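Cuaderno del taller – encuadernación y papel
16 de abril de 2024

Sigo con el libro de cuentas de Ladgate. Recordatorio para quien abra este cuaderno dentro de un año: es el tomo de tapas verdes, el que Colin Lightfoot trajo en una bolsa de la compra con la frase «solo hay que pegarle el lomo». Llevamos desde marzo pegándole el lomo.

Estado al empezar la mañana: costura rehecha en los cuadernillos del principio, los del final todavía en la prensa. Falta la cabezada de abajo. Las guardas, sin decidir. Tia quiere un papel liso de color crema, Ruth quiere reproducir el jaspeado original, y yo quiero que alguien firme el presupuesto antes de que se me sequen las dos opciones.

Engrudo. Tercera tanda de almidón de trigo. La primera salió con grumos, la segunda salió perfecta y la tapé tan bien que no la encontré hasta que olía. Hoy: almidón en remojo toda la noche, fuego bajo, removiendo hasta que se puso translúcido, y dos pasadas por el tamiz. Para las charnelas lo he dejado espeso. Para el papel japonés, rebajado hasta que cae de la brocha como nata líquida. Apunto la proporción en la ficha 3603, que es donde debería haber estado la de la segunda tanda.

Lomo: retirado el adhesivo viejo con una cataplasma de metilcelulosa, por tramos cortos. Debajo de la capa marrón hay otra capa marrón. Alguien reparó esto antes que nosotros, con entusiasmo y con cola de carpintero. Debajo de la segunda aparecieron tiras de papel impreso usadas como refuerzo; las he guardado en un sobre con la referencia 3893. Jordan cree que son de un almanaque. Jordan cree que todo es de un almanaque, pero esta vez se leen fases de la luna, así que le concedo medio punto.

Hojas sueltas: 53 en total, todas con el borde interior comido. Injertadas las primeras con papel de gramaje parecido, algo más claro que el original. No intento igualar el tono; a un palmo se ve y a un metro no, y así está bien. Secado entre secantes y fieltro, cambio de secantes a los diez minutos y luego cuando me acuerdo.

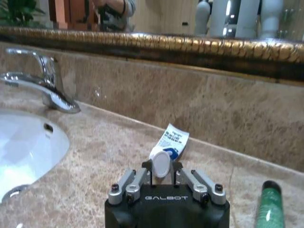
Prueba de tintas, antes de mojar nada más: la negra de las columnas aguanta el agua sin inmutarse. La roja de los totales, no. Tocarla con un hisopo apenas húmedo y ya teñía el algodón. Queda prohibido el baño para todo el tomo, por mucho que Tracey insista en que «un lavadito» le iría bien. Limpieza en seco con goma de humo y brocha suave, y los totales ni mirarlos.

La piel de las puntas es otra historia. He pedido muestras a Sarnenen y a Zumelero. Las de Sarnenen son preciosas y cuestan como si el animal hubiera estudiado. Las de Zumelero llegaron demasiado gruesas, pero se dejan chiflar bien – Ruth rebajó una en un rato, sin agujerearla, cosa que yo no puedo decir de la mía.

Pendiente:
– cabezada inferior, hilo crudo y verde
– preguntar a Colin por las guardas, por escrito
– afilar la chifla
– devolver a Tia la plegadera de hueso (la buena)
– sacar los últimos cuadernillos de la prensa y no antes de mañana, Jordan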